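Wanside Guest Rooms — how October went

Hi Boglárka! You asked for the short version this time, so I'll try.
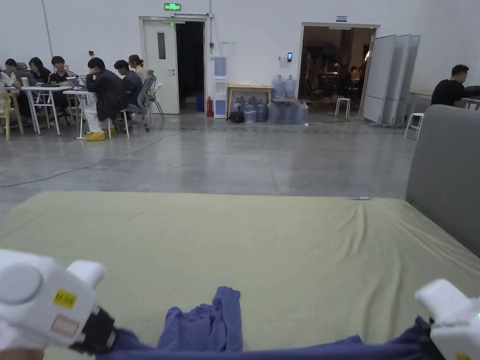 We had 13 family stays in October, and the longest was the Dantas family, who were with us while Lindalva finished her treatment at the clinic up the road. Your second payment went mostly on bedding, and I'm so glad it did. The pale green sheets are on the big mattresses now, the ones that share a room with a gray sofa, and I think they look restful (Ya-wen wanted yellow, we're still friends). They do crease a bit, but I've stopped ironing and I'm not going back!

Money next. Linens came to $595, and the new lock for the side door was $432, more than I'd put in the budget — the old frame had rotted and the locksmith had to rebuild part of it. I moved that over from the paint line, so the hallway stays beige until spring. I hope that's okay with you. If it isn't, call me and we'll work something out.

The one thing behind schedule is the booking page. Sebastião has it running on his laptop, but the calendar still lets two families pick the same night, so we're on the paper book for now. He thinks he needs three more weeks.

Could you send me the form for the winter payment? The link in your last email opened a blank page for me.

Talk soon,
Silvana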